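We use cookies to remember your cart and count visits. Accept / Manage settings

The Grudham Play Market Stand

Posted January 24, 2026 by Mumus

$89, flat packed, ships from our shop in Gruvville

So this is the one I get the most emails about, and it finally has its own page! The Grudham is a little pretend shop counter with a striped awning on top, a chalkboard sign across the front and two shelves underneath for stock. My kids ran one in our hallway for years (you had to buy a plum to get to the bathroom) and the stand I sell now is pretty much that one, with the wobble fixed and the corners rounded off.

I make the frame from birch plywood, sanded and finished with a clear water-based coat. The awning is plain cotton canvas, and it comes in tomato red or a soft mustard. There used to be a navy one too, but it faded so fast near a window that I stopped cutting it. If you have a navy awning from me and it's gone sad and purple, send me a note and I'll swap it for a new color, no charge.

Size

The stand is 50 inches tall with the awning poles in. I know that sounds big for a toy! I went back and forth on it for a whole winter, and the shorter version looked cuter in the shop, but every kid over five had to duck to see their customers and they hated it. You can also leave the poles off and just use it as a counter, and then it slides under most windows. The counter itself is low enough for a three-year-old to lean on and bang on, and they will.

Two kids fit behind it. Three if they like each other.

Putting it together

There are 8 bolts and they're all the same size, so you can't mix them up. The hex key is in the little bag taped to the bottom shelf. Please look there before you write to me (I say this with love). Start with the two side panels lying flat on a rug, put the shelves in loose, and only tighten everything once the whole thing is standing up. If you tighten as you go, the last shelf won't line up and you'll think I cut it wrong.

The awning poles push into the holes at the back and twist to lock. On the first batches they just dropped in, and a lot of you told me your kids had figured out they made excellent swords. They still do, I'm afraid, but now it takes a grown-up's wrist to get them out.

The chalkboard

It's real chalkboard paint, the Shibata kind, which I switched to last May after the old stuff kept ghosting. Before anybody writes on it, rub the side of a stick of chalk all over the board and wipe it off with a dry cloth. Skip this and the very first thing your kid writes will be there forever. Ours says BANNANA, and it's going to say BANNANA when I'm a grandmother. Chalk markers are a no. They soak in and nothing gets them out, and I've tried most of what's under my sink.

What's in the box

Frame panels, two shelves, awning and poles, hardware bag, one box of white chalk, a cloth, and a strip of cardboard price tags you can punch out. No play food and no register. I get asked all the time why I don't bundle those in, and the answer is that you probably already have a bin full of them somewhere, and the shipping on a bigger box is awful.

Ages and wear

I recommend it from three and up, mostly on account of the chalk and the tags. At the top end, I've had customers tell me about nine-year-olds running a very strict bakery out of theirs. Ours lasted nearly 7 years before we passed it down to my sister's house, where it's a post office now. Wipe it with a damp cloth, don't soak it, and don't leave it out on the lawn overnight. The canvas can go in the washer on cold – hang it to dry, and iron it if you're that kind of person. I am not.

Shipping and returns

I cut stands in small runs, so if the page says sold out, leave your email and you'll hear from me when the next run is ready. Boxes go out by ground. If a panel shows up with a crushed corner, send me a photo and keep the rest, I'll mail just that panel. Returns are fine as long as it hasn't been put together. Once it's been bolted, the holes loosen a little and I can't sell it as new.

Stocking the shelves

This is my favorite part, and you don't need to spend anything on it. Empty egg cartons, clean yogurt cups, socks rolled up as bread rolls, pinecones, whatever's around. Put out less than you think you need. A packed stand gets dumped on the floor in one go, and a nearly bare one turns into a proper shop with shortages and haggling. I like giving each kind of stock its own container – a bowl, a shoe box, a woven basket if you've got one with low sides – so that cleaning up is a matter of sorting it back in before dinner. Play eggs and potatoes are great starter goods, by the way. Everybody knows what they are, so even the grandpa who's no good at pretending can order some.
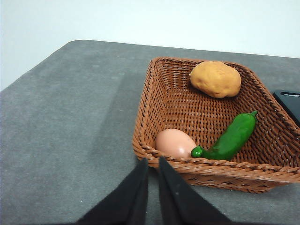 And save your old receipts! A stack of real ones, clipped to the side of the counter, has kept kids busy at our place longer than any toy register ever did. Spare awnings and extra price tags are listed separately under parts, and they fit every Grudham I've made, including the early ones with the sword poles.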